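Category: Sorting toys > Cleaning, storage and lost pieces

Re: Shape sorters – keep the blocks or let them go?

On Sunday evening one of the Prusteo members wrote:

> We have taken in another box of shape sorters from the Ebrahimi nursery and I am running out of room for them. Most have pieces missing. Some are only the board or the block with the holes in it, and no shapes at all. Does anyone bother keeping these? I hate to throw them out but I can't lend a family a sorter with nothing to sort.
>
> Also, how are people cleaning the holes? I can get a cloth round the big ones but the narrow slots defeat me. I tried soaking one and the label came off, so I would like to avoid that.
>
> Last thing. We keep ours in drawstring bags and they come back in the wrong bags. Is there a better way?

I'll take these in order, though the last one is where I have most to say.

Yes, we keep the blocks. We have 32 sorters on the shelf at the moment and eight more in the back cupboard waiting for pieces. The waiting ones are a nuisance but they do get used up. Shapes turn up in all sorts of places: in the brick boxes, in the play kitchen, in the bottom of the returns crate. When I last went through the odds and ends tin there were 500 pieces in it, and a fair number were sorter shapes that had been sitting there since before I took over the shelves. I went through the waiting blocks one at a time and tried every likely piece in every hole. It took two evenings and I finished with several complete sets that I had written off.

The trouble is that sizes vary more than you would think. A star from one maker will drop through the circle on another maker's block, and then you have a toy that teaches the wrong thing. My rule is that a piece has to pass through its own hole without being forced, and must not pass through any other hole on the same block. If it fails either test it goes back in the tin. A small child will find the wrong hole very quickly.

Be careful with blocks that have slots as well as ordinary shapes. The pieces for slots are thin and they are the first to go missing. If two sets of slots are alike, check whether the same piece is meant to serve both before you go looking for a second one. I spent a long time hunting for a piece that I already had in my hand.

Where I can't match the shapes at all, I keep the block for posting. Children who are not ready to sort are often very happy pushing things through holes. We lend those out labelled as posting blocks, with larger pieces that have been through the choke tester, and no family has sent one back yet. I would not lend one with anything small, and I would not mix pieces from different sets in a bag meant for under threes.

For cleaning, leave off the soaking. I use a baby bottle brush for the round and oval holes, and for slots I use a flat interdental brush, the widest you can find. Wring it out well so that it is only damp. For stubborn dirt in the corners of a star I use a cocktail stick with a bit of cloth wrapped over the point. We have Griteo spray for the hard surfaces, and I put it on the cloth and then wipe, so it never goes straight on the block. Wipe again with plain water and leave it standing on its edge overnight so that air gets through the holes. Laying it flat on a towel leaves the underside damp.

Painted blocks need checking when you clean them. Run a thumbnail round the rim of each hole. If the paint lifts, take the toy off the shelf. I don't repaint. I know some people on this list do, with the proper toy paint, but I haven't the patience to get it into the holes evenly and it makes a tight fit tighter.

As for the bags, I gave up on them. We now use shallow open trays with sloping sides, the Pradix ones, one tray to one sorter while we are checking in. The slope helps because the pieces can't hide in an upright corner and you can sweep them up with the side of your hand. The darker trays are better for this than the white ones we had first. A bright piece shows up at once. The pale ones do as well, and so does the dust, so you can see when the tray needs a wipe.

The routine on returns goes like this. Block in the tray, pieces tipped in next to it. Try each piece in its hole. Lift the block and look underneath. Then write down what is missing before anything else is opened. After that the set goes into a clear zip bag with a card that has the outline of the block drawn on it, holes included. I draw round the holes with a soft pencil and go over it in pen. Parents can lay the pieces on the card before they bring it back, and most of them do. That one change has saved us more shapes than all the reminder notes put together.

I do the cards in rows, the same way up as the block, with a small arrow for the top. On a block with nine holes in three rows of three it is easy to get the card upside down and then report the wrong piece missing – I have done it. The star is a good one to mark in colour, as people find it quickly and can work out the rest from there.

If you can't get trays, a roasting tin lined with a dark tea towel will do, though the pieces do creep under the towel.

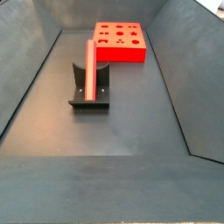 On the Ebrahimi box, if you decide you don't want the bare blocks, please don't bin them. We have room for a few more and I will pay the postage. Send me a rough sketch of the holes first, with a measurement across the widest one, and I can tell you whether I have the shapes. The tin is still far from empty. We lend out 3,000 items in a year and I am fairly sure each of them leaves something behind.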